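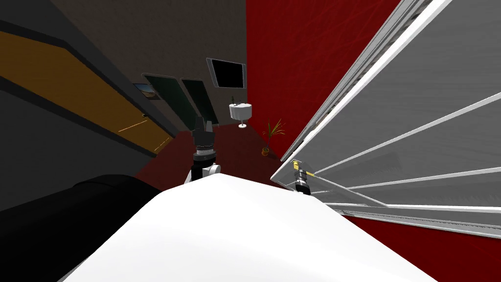
Search this diary Go

February, a little before bed

The sourdough finally rose! I've been feeding that jar for two weeks now, talking to it like a houseplant, and tonight it pushed right up against the lid. I used 300 grams of the Shabalala flour my sister-in-law swears by - a bit coarse, but it smells wonderful.

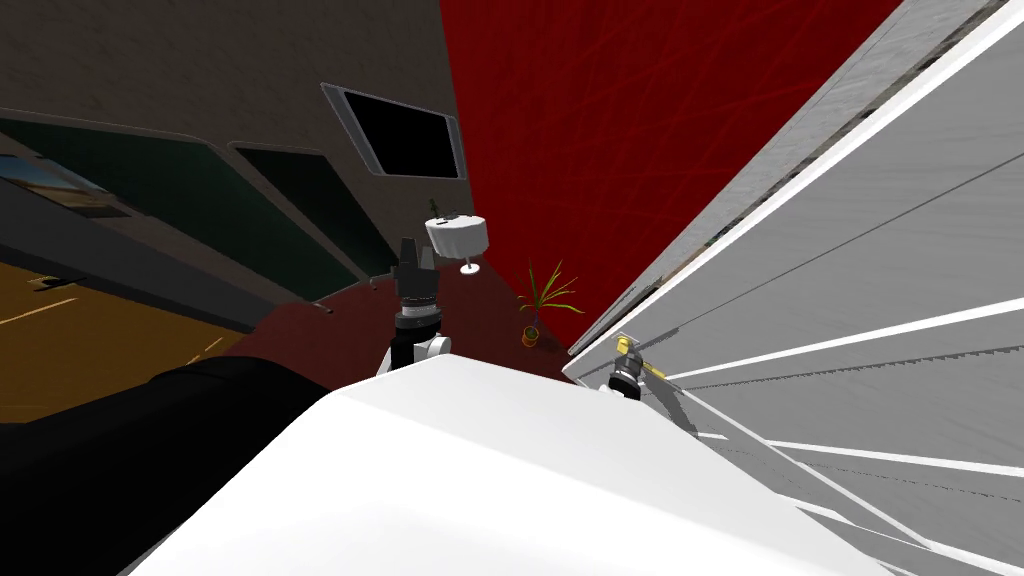 I'm leaving the dough in the fridge overnight and baking before breakfast, if I can drag myself up at six. There's good butter, and the last of the plum jam too.

Filed under: Kitchen days, Bread

Back to top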